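Gripper comparison, two arm cell — pre-run checks and comments
Sheet 2, finger sets Jelix and Lovska. Fill in before power to arms, sign at bottom.

1. E-stop, both sides. OK
2. Arm joints, covers seated. OK
3. Cable slack behind wrists. Comment: loops stick out a bit, watch for snagging on inward moves. Tie back if it gets worse.
4. Test garment flat on table, green one, same for all runs. OK

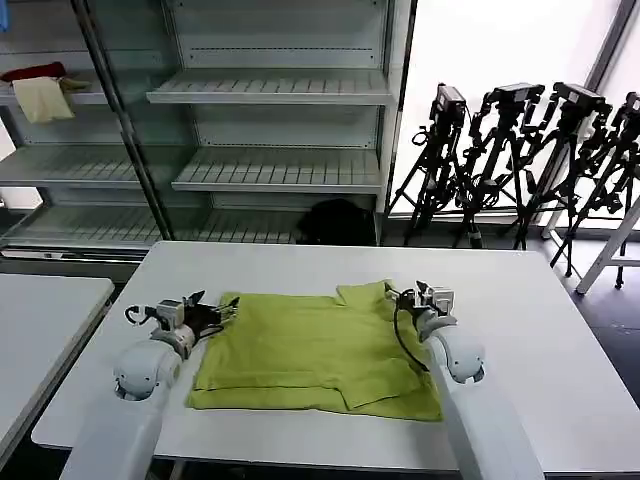
Skengate, Tuesday

5. Fingertips — look for nicks, wipe down. OK, wiped.
6. Pivot pins, check by hand for play. Left fine. Right a touch stiff, one drop of oil, recheck after 24 cycles.
7. Open and close, empty, 2 times each side. OK
8. Wrist camera view, both. Fingers must be in picture when fully open. Exposure set by hand, not auto, window is too bright for auto. 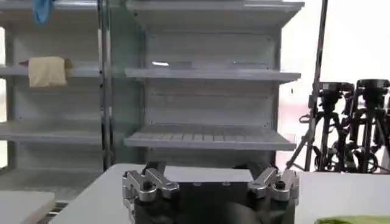

Item 8, wrist camera, fingers open, nothing held.

9. Grip force limit at 80 percent for both finger sets. Jelix OK. Lovska was still on the old value, changed, saved, read back.
10. Table edge clearance. Jog slow. Comment: fine at the far edge, near edge tight, keep speed down untill the new limits are in.
11. Middle of table clear before jogging. OK
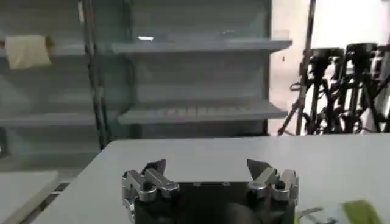
Item 11, wrist camera, jog start.

12. Controller log running, Cha build. Started 14:00. Log stops writing at 800 lines, known fault, restart it between sets.
13. Head camera, whole shirt in view incl sleeve. OK
14. Walkway by the tripods — no one past the table corner with arms live. OK

Result: pass with comments, items 3, 6 and 10 open. Jelix set can go first. Lovska wants another look at the force readback before its used on cloth, I dont trust one good reading. 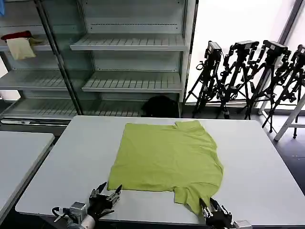 Amado Aquino: Agree on Lovska. Read it back cold and again after the 24 cycles, both numbers on the sheet please. And item 6 should be a fail if the pin is still stiff at recheck, oil once only.

Noted, 6 changed to fail if stiff at recheck. Rest stands.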